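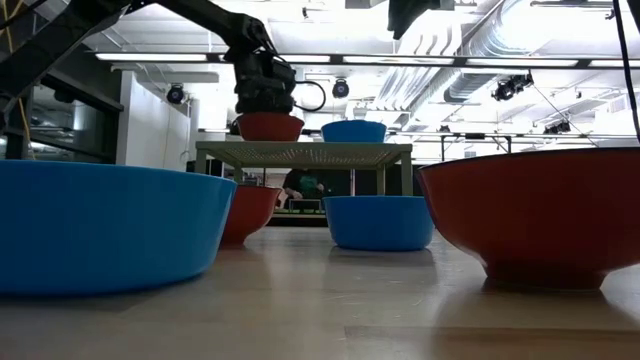

I have been meaning to have a moan about matching crockery for ages, and a wedding list finally tipped me over the edge. It was a lovely list, don't get me wrong, but it wanted 32 pieces of the same oatmeal-coloured stoneware and I sat there thinking, who eats that much porridge? Give me a red bowl and a blue bowl side by side any day. They don't go together and they don't need to, and when you ask somebody to pass you the red one everybody knows which one you mean.

I grew up in Brunton in a house where nothing matched. There were six of us and we each had our own bowl – mine was yellow with a chip in it – and woe betide anyone who borrowed it. When I moved to Usness I bought a proper set, all white, very grown-up, and within 13 months I'd broken enough of it to be short whenever people came round. The shop had stopped making them by then, of course.

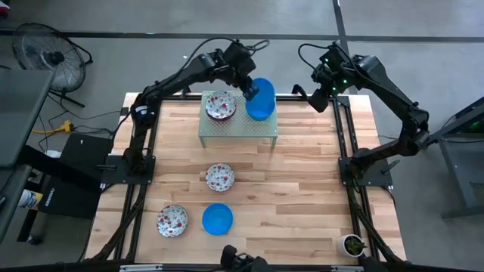
And that's my real grumble with sets. Break one plate out of a jumble and you've lost a plate. Break one out of a set and the whole lot looks a bit sad, so you start keeping it for best, and then you're eating your tea off the ugly ones anyway! My friend Jarrah Wihongi has a dinner service that has been out of its cupboard once since March. She worries about it more than she worries about her car.

I know the other side of it. A set stacks nicely, it looks smart on a long table, and some people find a mixed shelf makes their teeth itch. Fair enough. If I ran a café I'd probably think differently.

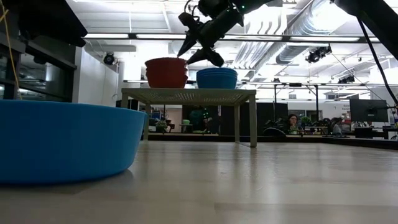 But for an ordinary kitchen I'd say go to the Kukolside market, take a few pounds, and buy the ones you like the look of. I came home last time with 9 odd bits wrapped in newspaper and I've used every one of them. The couple are getting a cheque and a very loud jug.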